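Merkell Sectioned Plate, White

Print this page
E-mail this page

Last updated: March

Product group: Tableware and serving
Range: Merkell Everyday
Supplied by: Brivitz Catering and Household Equipment
Sold in: packs of 4; cartons of 16

Summary

The Merkell sectioned plate is a small white plate divided into compartments, intended for breakfast service, light meals and snacks. It is supplied to schools, day centres, residential homes and staff kitchens, and may also be ordered by private households. The plate keeps foods apart on the table and allows a modest portion of each to be served without the use of several bowls.

The plate replaces the earlier Rezende divided dish, which is no longer held in stock. Customers who hold Rezende dishes may continue to use them alongside the Merkell plate. The two patterns do not stack together and should be stored in separate piles.

Intended use

The plate is suitable for cold and warm food. It has been chosen by many of our customers for the breakfast table, where toast, fruit and a spread are commonly served together and where a flat plate allows the juice from the fruit to reach the bread. It is equally suitable for an afternoon snack or for a child's lunch.

The plate is not intended for soup, porridge or any dish with a large amount of liquid. A bowl from the same range should be used for these. It should not be placed under a grill, in a conventional oven or on a hob.

Sharp knives should not be used on the plate. Where food needs to be cut, this should be done on a board beforehand.

Use in a microwave oven

Food may be reheated on the plate in a microwave oven for short periods. Different foods warm at different speeds, and a compartment holding a small amount of food will become hot before a fuller one. The following practice is advised:

- Place the plate in the middle of the turntable.
- Cover the food loosely.
- Heat in short stages and stir each compartment between stages.
- Allow the plate to stand before it is carried to the table.
- Test the food in every compartment before serving it to a child.

Bread and toast should be added after reheating. Bread softens quickly when it is warmed beside moist food, and the result is seldom satisfactory. Customers who serve toast regularly are advised to keep the toaster on the same worktop as the microwave oven, with sufficient clear space around both appliances for air to pass. The instructions of the appliance maker on clearance should be followed in every case.

Setting out a breakfast table

In smaller kitchens the appliances and the plates often share one table. The appliances are best kept to one side, with the middle of the table left for serving. Bottles of milk, dressing or similar should stand towards the back, where they are less likely to be knocked by a sleeve. Leads should be taken to the nearest socket behind the table and should not cross the serving area.

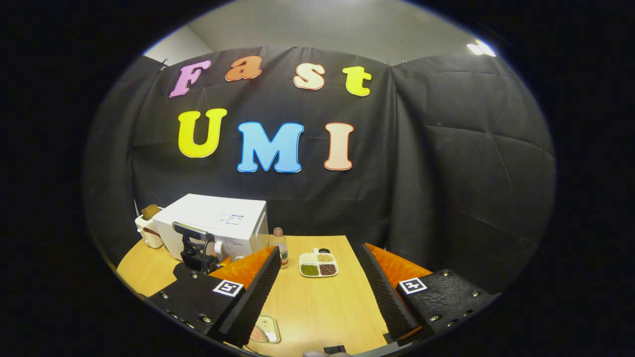
Can the plates be bought singly?

Single plates are not sold. The smallest quantity is a pack of 4, and any plate damaged on delivery will be replaced individually at no charge.

Cleaning and storage

The plate should be washed before first use. It may be washed by hand in warm water with a mild washing-up liquid, or in a dishwasher. In a dishwasher it should be placed upright, facing the spray, so that water drains from the compartments. Scouring powder and metal pads will dull the surface and must not be used.

Stains from tomato, beetroot or turmeric can usually be reduced by soaking the plate overnight in water with a little bicarbonate of soda. They may not be removed entirely.

Plates should be fully dry before stacking. Stacks should be no more than 8 plates high. Any plate that is cracked or chipped should be withdrawn from use.

Ordering and delivery

Orders may be placed by account holders in the usual way. Orders received before noon are passed to the warehouse the same day, and delivery is normally made within 7 working days. Cartons are delivered to the ground floor only unless another arrangement has been agreed in writing.

Unused plates may be returned in their original packing. Plates that have been washed or used cannot be accepted for return, except where a fault is reported.

Questions about the range, including requests for a sample plate, should be addressed to Sem Wouters, Tableware Section, Brivitz. Customers are asked to give their account number and the name of the kitchen for which the plates are required.

Related items

Merkell breakfast bowl, white
Merkell side plate, white
Merkell plate cover, clear
Nullard toast rack, four slices
Nullard plate stand for cupboards
Rezende divided dish (discontinued; care instructions only)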